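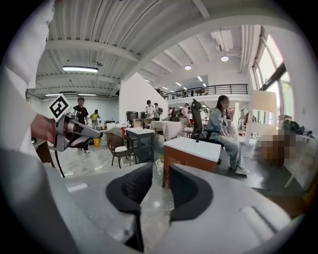
De : Deming Song
À : liste équipement
Date : 2022-09-21
Objet : Re: Budget pinces, commande d'octobre

Bonjour à tous,

Je réponds dans l'ordre au message de Dantas, cité plus bas.

Sur le nombre de pinces à main, je maintiens 17. Il faut compter par paires, donc 16 en service, plus une de réserve. Descendre à 12 nous ferait perdre deux postes, et le planning du hall est déjà construit sur huit.

Les patins en caoutchouc sont à sortir du devis principal. Ce sont des consommables et ils doivent passer sur la ligne de fonctionnement. J'ai demandé à Listau un prix pour 64 pièces. Ils tiennent le tarif jusqu'à fin octobre, port compris, à condition que tout parte en une seule livraison.

Pour les marqueurs, je ne veux pas qu'on rachète les plaques de Veltavis. Une impression mate collée sur un support rigide suffit, à condition de respecter la marge blanche. Le fichier est sur le partage, merci de ne pas le redimensionner à l'impression.

Les câbles restent le point faible. J'ai ajouté 407 euros pour des câbles plus souples et des attaches sous la poignée. C'est une ligne nouvelle, elle n'était pas dans la version de juillet.

Côté mobilier, rien à acheter. Le meuble de salle de bains, la table carrée et les sièges suffisent pour les séquences prévues. Si quelqu'un veut une deuxième vasque, il faudra le dire avant le bouclage, car cela change aussi le plan au sol.

Reste le bras fixe de chez Hesero. Je propose de le reporter à l'exercice suivant. Il représente presque 2 fois le prix de tout le reste et nous n'avons personne de disponible pour l'installer cet automne. Je garde quand même leur devis dans le dossier.

Il me manque encore les références exactes des batteries et le nom de la personne qui réceptionnera les colis.

Deming

Le message cité :

> Bonjour,
>
> J'ai relu le tableau. Quelques remarques avant validation.
>
> 1) 17 pinces me paraît beaucoup. Est-ce qu'on ne pourrait pas partir sur 12 et compléter au printemps ?
> 2) Les patins sont comptés avec les pinces, je ne sais pas si c'est voulu.
> 3) Faut-il reprendre les marqueurs chez Veltavis ? Leur prix a augmenté.
> 4) Je n'ai pas vu de ligne pour les câbles.
> 5) Le bras Hesero est-il toujours d'actualité ? Si oui, il faut une demande séparée.
>
> Je peux transmettre dès que ces points sont réglés.
>
> Dantas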